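Is a chip tune worth paying for on a standard diesel estate?

Nuson
14 Oct 2023
Zakier want 256 for a remap on my estate and claim 273 Nm afterwards. The car is standard, never been modified. They say I'll get the money back in fuel. Has anyone got it back, or is that just what they tell everyone?

Nistor
I'd want to see a printout from a rolling road, before and after, same day. Zakier's page has one graph on it and no figures up the side. Fuel savings are usually read off the dash display, and the display goes wrong once the map has been changed – fill to the brim and do the sums yourself for a few tanks. Also ask what happens to the clutch. Mine started slipping roughly 4,000 miles after a remap, and the firm said it must have been on its way out already.
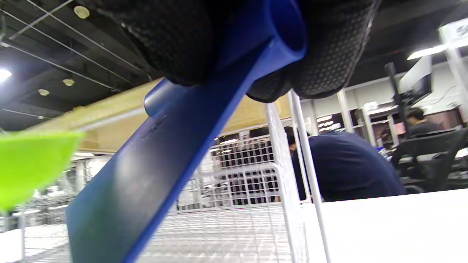

Then there's the insurance. You have to declare it, and my renewal went up by more than I'd ever have saved on diesel. Get that quote first.

Puser
had mine done, feels loads quicker, no problems. dont know about the mpg, never checked

Nistor
"Feels quicker" is how they sell them.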